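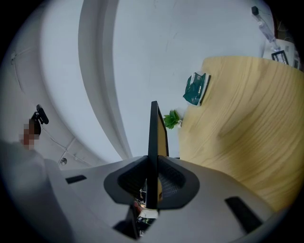

Ticket: ceiling panel rattles
Opened 02/01/2018 by Teodora Dervishi
Room: Besano, second floor

When the ventilation starts, one ceiling panel makes a rattling noise. It continues for 15 minutes and then stops by itself.

Tried so far:
- Fan speed lowered from 70 to 50 percent. The noise is weaker, but still there.
- Pressed the panel up with a broom handle -- silence, until I let go.

I did not open the panel. Please send someone from Trajkovski with a ladder. The room is free in the morning.

Status: waiting for visit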